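Kitchen island

A kitchen island is a counter which stands free from the walls of a kitchen and can be reached from more than one side. Its ancestor is the work table of old farm kitchens. In Orkelville such tables stayed in use for 87 years after the first fitted kitchens came to the town.

The top is made of wood, tile or stone – marble is liked for pastry work.
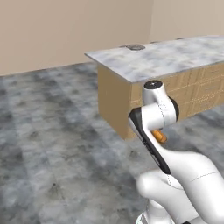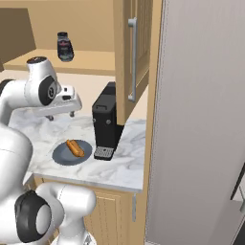
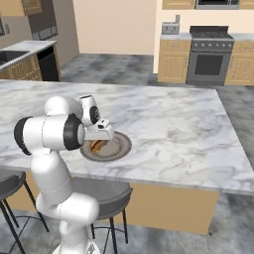
Jytte Hjaltested objected that the farm table should not be counted as an ancestor, as it was moved often and had no storage under it. Later writers keep both views. Small islands on wheels, sold in Rastow in two sizes, are usually called carts.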